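About Flireck

Flireck builds and runs small robot work cells for food handling. We started in a rented unit in Aigner with one arm and one bench, and we still do most of our work at bench scale. Our customers are kitchens, bakeries and test labs that need soft items moved from one place to another without marking them.

We have 3 cells in daily use and 2 more that we keep for trials. Each has an arm, a two-finger gripper, a wrist camera and a white work surface that can be wiped down between runs. We write our own control software, called Suvton, and we fit it to equipment the customer already has where we can.

The April stop

People who contact us often ask about the fault we had in April, so we have put it on this page.

One of our trial cells was running a pick-and-place job with soft round pieces. During the afternoon run the gripper came down with its fingers only partly open. The left fingertip hit the rim of a steel disc and kept pushing. The force limit should have stopped the arm at once. It did stop, but late, and by then the disc had slid across the surface and the fingertip was bent. The operator was outside the cell and was not hurt.

We shut down all the cells that afternoon, including the ones that had shown no problem. They stayed off for 35 days.

What we found

There were two faults, and they had been covering for each other.

The first was in the gripper feedback. A connector had worked loose inside the cable run. When it lost contact, Suvton kept using the last good finger position it had received. The software believed the fingers were fully open when they were not.

The second was in our settings. The force limit had been raised for an earlier job with a stiffer load and was never put back. Our changeover sheet had a line for the object type and a line for speed, but none for force. That was our omission. The person running the cell had filled in the sheet correctly.

We sent the bent finger and the connector to Zullell, the shop that machines our gripper parts. They found no defect in the metal. The connector had no strain relief, and they told us it would have come loose sooner or later on any arm that turned its wrist as often as ours does.

What we changed

Suvton now treats old position data as a fault. If the gripper stops reporting, the arm stops where it is and an operator has to clear it by hand. It will not restart by itself.

Force limits are stored with the job and load with it. They cannot be carried over from one job to the next. Raising a limit takes a second person's sign-off.

Every gripper cable has a clamp at both ends. We check the clamps before the first run of the day and again after any collision, however light.

Before a cell goes back into service after a stop, it has to complete 40 cycles at reduced speed with an operator at the stop button. The count goes back to zero if anything touches that should not.
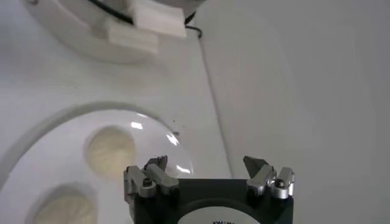
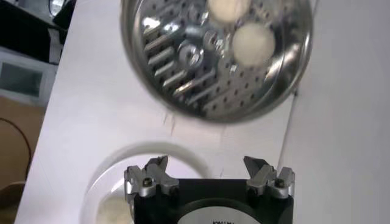
Gripper open over the work surface, with the soft-looking round pieces used in handling work.

The changes cost us some speed. A changeover takes longer than it did, and the cells stop more often, mostly for short dropouts in the gripper signal that the old software would have ignored. We log each of those and look at them at the end of the week. Two customers have asked us to loosen the signal check for their jobs. We have said no to both.

Reporting a problem

If you have a Flireck cell and it does something you did not expect, press stop and leave everything where it is. Please do not move the parts or cycle the power until you have talked to us, as the last position data is lost on a restart. Write down which job was loaded and what the arm was doing. Small contacts count. We would like to hear about a scraped rim or a nudged dish even if the job finished normally.

Reports go straight to the people who work on Suvton. You will get a reply the same working day, and a written account once we have found the cause.

Visits

Our bench area in Aigner is open to customers by appointment. Visitors stay behind the marked line while an arm is powered.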